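4.2 Bin geometry and item mix

Sorting was carried out in divided gray bins set on a wooden tabletop. Each trial used items of unlike stiffness, such as a work glove, a foil snack bag and a small white box, all placed in the near compartment (Figure 5). 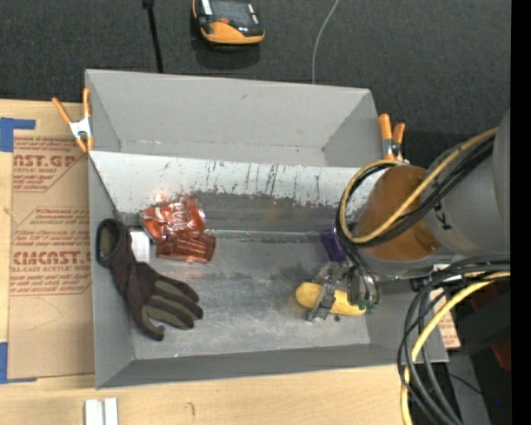

Does a sloped divider change how soft packages settle? In the Juritz bins, bags came to rest against the slope in 42 percent of trials, and the share fell when the load was reduced.

Wear on the divider was logged every Thursday and was not treated as a variable.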